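Community Help > Workplace > Automation and Robots > Getting Started

Handheld grippers came to our packing room - what changes for the people?

Posted 31 Jan 2025 by Yae Arai 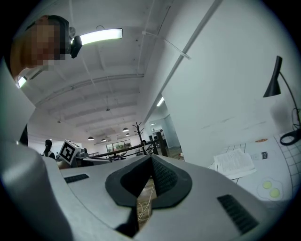 The gripper up close, with its V-shaped black pad. Wooden floor, arched ceiling beams and the coat rack at the back.

I work at Amrani, where we pack small gift sets for mail order, and since July we have been teaching the job to a robot arm. We do it by packing with handheld grippers in place of our fingers, and the arm learns from the recordings. I love it! I was the first to put my name down and I still look forward to my turn.

There are 13 of us on the packing side, and not everybody is as keen as I am. A couple of the older hands are slower with the gripper than without it (so am I, to be fair) and they worry it makes them look bad on the daily sheet. Others want to know what their job will be once the arm can do the plain boxes. Our manager is open to ideas but has never done this before either.

So for anyone whose workplace is further along: how did your days change? And what should we be asking for now, while things are still being set up? We have a meeting coming and I would like to bring more than just my own excitement.

Horácio Figueiredo
We went through this at Holline, two years ahead of you by the sound of it, and I am so glad you are asking early. Sort out the daily sheet first. Gripper time should not be counted against anyone's normal packing numbers. We had one shift where a really good packer dropped to half her usual pace and got a note about it, and it soured people for weeks. After that, recording hours went on a separate line and the grumbling mostly stopped.

My own day changed a lot. I used to pack from clock-in to clock-out. Now the arm takes the single-item boxes and I do the mixed orders, the fragile stuff and anything with a ribbon, plus I look after the arm when it gets stuck - and it does get stuck, usually on bags that fold over on themselves. My wrists are better than they have been in years. I do miss the easy boxes at the end of a shift, though, when you could chat and let your hands get on with it. All the work left over is the kind you have to think about, and that is tiring in a different way. Ask for more short breaks. We got an extra one in the afternoon, but only after asking twice.

Other things worth raising at the meeting:
- who can watch the recordings, and how long they are kept
- whether people can say no to a recording turn
- who gets trained to restart the arm, and whether that comes with a pay step
- swapping over often. We did 24 minutes on and then changed people, an odd number that came from the length of somebody's playlist, and it stuck

Let your slow and careful people record too. Our best sessions came from a man who hated rushing. He was very pleased with himself when we told him.

Periklis Zacharopoulos
we have one from Ultero. works ok. get the restart training, otherwise you stand there waiting for the tech guy

Prodromos Tsakiris
I'll add a bit from the other side, as I run the floor at Huvach. We recorded more than 300 sessions before the arm was any use to us on a live line, so tell your colleagues it won't be next week! There is time to talk properly about jobs, and your manager should put something in writing before the arm starts on real orders. I left that too late and spent a month answering rumors.

We kept everyone, but I won't pretend the work stayed the same. Two people moved to returns by choice and one moved there without much choice, and I would handle that last one differently now. Sit down with each person alone and ask what they would like more of. I was surprised by some of the answers. One of our packers had wanted to learn the label software for ages and I had no idea.

And Yae, keep that excitement, it does rub off on people. Just leave room for the ones who need longer. Could you post again after the meeting? I'd like to hear what they agree to on the daily sheet.

Related in Automation and Robots
- Sore thumb after a long gripper session, any tips?
- How do you share recording turns on a small team?
- Arm keeps dropping soft bags
- Asking for a pay step after robot training
- Moved from packing to returns, what to expect (Lambros Liapis)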